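Bag checks at the Lornum ferry terminal
28 Nov 2019

The new bag checks at the Lornum ferry terminal started on Monday and I have now been through them four times, twice each way. I said I would write something once I had used them, so this is it.

The set-up is simple enough. You come in by the old ticket hall, put your bag on a belt, walk through an arch and pick the bag up on the other side. Coats stay on. Keys and phones go in a tray. On my first morning the queue took 17 minutes from the door to the gangway. The second time it took 10, and I would guess that people had already learned to have their phones out. Coming home there was hardly any wait at all, but then the evening boat is never full.

The checks were brought in after the two knife incidents on the late crossing, one in the spring and one in September. I was not on either boat. Ásdís Skov was on the second, and she told me she would happily queue for an hour if it meant not sitting through that again. I take her point. I also think the trouble both times began on board, in the bar, and a belt in the ticket hall does nothing about staffing in the bar.

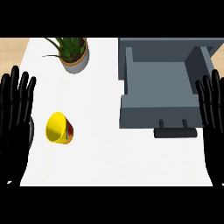 White tabletop, computer render.

The port office held a drop-in session on Tuesday evening. I went along at 5 and stayed until they started putting the chairs away. Ye-seo Wang from the passengers' group asked who holds the recordings from the new cameras and for how long. The answer was that Stemine, the contractor, holds them, and that the period is set out in the contract. She asked to see the contract. They said they would look into it – we have heard that before about the car park.

I asked about the side gate on Grímsdóttir Street, which the school groups use. For now it is shut until 9, so the children go through the main hall with everyone else. A man behind me wanted to know about fishing knives and was told to put them in a locked box and declare them at the desk. There is no sign saying so yet.

The whole thing is a trial and runs until the end of February. The Wono crossing is not included, so if you only use that one nothing changes for you. Comments go to the port office in writing, or on the cards by the ticket desk. They had run out of cards this morning.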